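Claramlow
23 novembre 2019

Petit fil du soir sur un sujet de la plus haute importance : les faux fruits. Oui, j'assume, j'adore ça depuis toujours et j'ai enfin une table blanche pour leur faire honneur !

1/ Tout est parti d'un carton rapporté de la brocante de Rostden, où j'étais allée chercher une lampe (je n'ai pas trouvé la lampe, vous vous en doutez). 11 euros le lot, la coupe rouge comprise, et j'ai à peine négocié.

2/ La coupe, parlons-en. Du plastique bien rouge, en forme de fleur, avec un motif doré imprimé au fond. Ma grand-mère aurait dit que ça fait restaurant, et moi c'est exactement ce qui me plaît, ça met de la gaieté en plein mois de novembre.

3/ Mon chouchou reste le vert tout bosselé. Je penche pour une anone, ma sœur ne veut rien entendre et on en a parlé dix-neuf minutes au téléphone. Il y a aussi un avocat presque noir, très réussi avec sa peau mate, et un petit rose violacé tout fripé que j'appelle la figue.

4/ Et puis les raisins ! Deux grappes, une noire et une verte. La noire a sa place dans la coupe, aucun débat. Pour la verte j'hésite encore, dedans ou dehors, avec ses gros grains translucides elle est si jolie sur le blanc de la table...
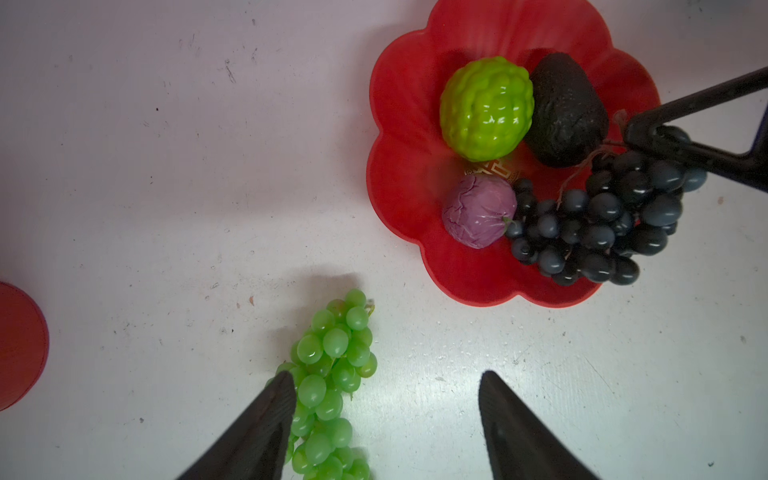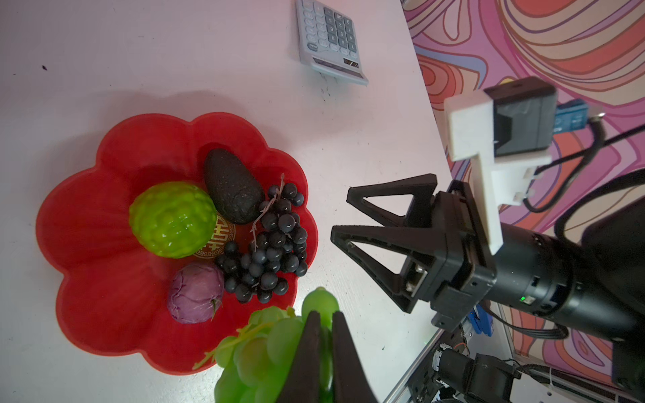
5/ Questions pratiques

Pour la poussière, je passe tout à l'eau tiède avec une goutte de savon et une vieille brosse à dents, puis je laisse sécher sur un torchon. Si vous avez une meilleure méthode pour les grappes, je prends, parce qu'entre les grains c'est toute une aventure. Et si quelqu'un croise des cerises ou un kaki dans le même genre, pensez à moi, je vous embrasse !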